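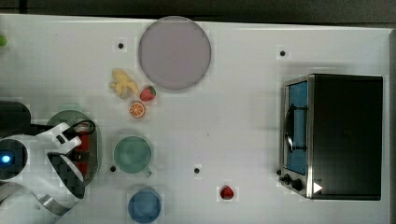 Toy fruit and a round plate on a white tabletop.

Changes to My Streaming Subscriptions

20 May 2025

Readers of this blog will recall that I review my household's viewing arrangements once a year. The review was due in September, but a price notice from Skenetti brought it forward. The annual plan will rise to $170 at the next renewal, and the monthly plan will no longer include downloads.

I have subscribed to Skenetti since it carried little more than older European dramas and a small shelf of documentaries. The catalog has grown a great deal. My own use of it has not. According to the viewing history on my account page, I finished 2 films there over the winter and abandoned several more.

The alternatives considered were Dedano and Gevley. Dedano costs $118 a year without advertising and has the better search page, with filters for director, country and running time that work as they should. Its subtitles are also easier to read from across a room. Gevley is free with advertising. The breaks are short, although they are placed without much regard for the film, and one arrived in the middle of a courtroom verdict.

Hanna Jasińska wrote to me after last year's review to recommend Gevley for its silent comedies, and I wish to thank her here. The prints are clean and most of them carry a piano score. A smaller group has no sound at all, and I would ask the service to mark those titles clearly.

I also looked at the Yeoh media player, which gathers several services under one menu. The price is $399. Its remote is pleasant to hold and the menu responds quickly, but my present television already runs every application I need. I have decided against the purchase.

Accordingly, Skenetti will be canceled at the end of the current term — the watchlist has been copied out by hand, as the service offers no means of exporting it. Dedano will take its place for one year. Gevley will remain installed for weekend use.

Monthly film notes will continue in their usual format. Titles available only on Skenetti have been removed from the summer schedule, and the revised list will be posted when the remaining dates are settled.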